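Ticket 1076
Betreff: Ecksofa Lounge, Sitzkissen verrutschen, Rückenkissen sitzen nicht bündig
Status: Gelöst
Kategorie: Möbel / Polster
Modell: Pukora, Sitze hellgrau, Rücken senfgelb
Lieferant: Nuswood
Standort: Hestorico, Lounge Erdgeschoss

Meldung

Die Sitzkissen am Ecksofa rutschen nach vorne. Nach einem normalen Vormittag steht das Kissen am rechten Ende ein ganzes Stück über die Sofakante hinaus, und hinten entsteht ein Spalt, in dem Stifte und Krümel verschwinden. Die gelben Rückenkissen kippen dann nach und geben keinen Halt mehr. Wir schieben alles abends zurück, am nächsten Mittag ist es wieder so. Das Sofa steht seit März hier, am Anfang war das nicht.

Außerdem fusselt der graue Stoff leicht. Bitte mitprüfen, ob das normal ist.

Rückfrage Support

Bitte folgende Angaben nachreichen:

Liegen unter den Sitzkissen die Antirutschstreifen aus dem Beipack?
Haben die Kissen hinten einen Klettstreifen, und greift er?
Sind die Elemente unten mit den Verbindern verriegelt?
Steht das Sofa direkt an der Wand oder mit Abstand?
Wurde der Bezug schon abgezogen oder gewaschen?

Antwort Melder

Antirutschstreifen haben wir keine gefunden. Klett ist vorhanden, aber nur an den Sitzkissen. Die Verbinder konnten wir noch nicht prüfen, dafür muss das Sofa von der Wand. Die Bezüge waren einmal ab, weil Kaffee auf dem rechten Sitz war. Gewaschen nach Etikett bei 30 Grad, Schleudern aus, an der Luft getrocknet.

Hinter dem Sofa ist eine Steckdose mit Kabel, auf Höhe kurz über dem mittleren Rückenkissen. Beim Abrücken muss man darauf achten. Das rote Tuch auf dem Sitz gehört nicht zum Bezug. 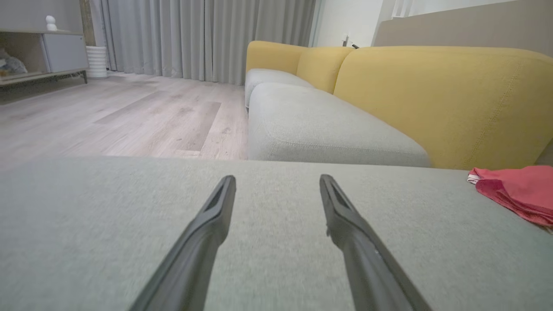 Prüfung vor Ort

1. Tuch und lose Sachen vom Sofa genommen, Kabel aus der Steckdose gezogen und zur Seite gelegt.

2. Sofa von der Wand gerückt. Die Verbinder zwischen dem rechten und dem mittleren Element waren nicht eingerastet. Die Elemente standen nur nebeneinander. Beim Hinsetzen gehen sie hinten auseinander, dadurch wandert das Sitzkissen mit.

3. Sitzkissen abgenommen. Klettstreifen am rechten Kissen voller Flusen, haftet kaum noch. Die anderen haften schwach, aber ausreichend.

4. Bezug am rechten Sitzkissen kontrolliert. Er war nach dem Waschen verdreht aufgezogen, der Reißverschluss lag seitlich statt hinten. Der Klett im Bezug lag damit neben dem Gegenstück am Rahmen.

5. Rückenkissen geprüft. Füllung in Ordnung, Nähte in Ordnung. Kein eigener Fehler, sie kippen nur, wenn der Sitz davor weg ist.

6. Stoff geprüft. Die Oberfläche ist von Haus aus leicht flauschig. Keine gezogenen Fäden, keine dünnen Stellen. Kein Mangel.

Maßnahmen

Verbinder eingehängt und von oben nachgedrückt, bis beide Seiten hörbar eingerastet sind. Klettstreifen mit einer steifen Bürste gereinigt. Bezug am rechten Kissen abgezogen und richtig herum wieder aufgezogen, Ecken von innen ausgestrichen.

Antirutschstreifen Typ Yu bei Nuswood nachbestellt, 2 Stück je Sitzkissen, Länge 35 cm. Nach Eingang selbst eingelegt: einer vorne, einer hinten, quer zur Sitzrichtung. Nicht kleben, sonst gehen sie beim nächsten Waschen kaputt.

Sofa zurückgestellt, Kabel wieder eingesteckt. Eine Handbreit Abstand zur Wand gelassen, damit der Stecker nicht gedrückt wird.

Rückmeldung Melder

Läuft jetzt seit einer guten Woche ohne Nachschieben. Der rechte Sitz bewegt sich noch minimal, wenn sich jemand auf die Kante setzt, das stört aber nicht. Der Spalt hinten ist zu. Die Rückenkissen stehen gerade.

Eine Frage noch: Können die gelben Bezüge auch in die Maschine?

Antwort Support

Ja, gleiches Programm wie die grauen, aber getrennt waschen. Vor dem Waschen Reißverschluss schließen und den Klett abdecken, sonst setzt er sich wieder mit Flusen zu. Beim Aufziehen auf die Lage des Reißverschlusses achten, er gehört bei Sitz und Rücken nach hinten.

Ersatzbezüge sind bei Nuswood einzeln bestellbar, bitte die Elementposition mit angeben (rechts, Mitte, Eckteil), die Schnitte sind verschieden.

Ticket geschlossen. Bei erneutem Verrutschen bitte zuerst die Verbinder kontrollieren und dann unter der gleichen Nummer wieder öffnen.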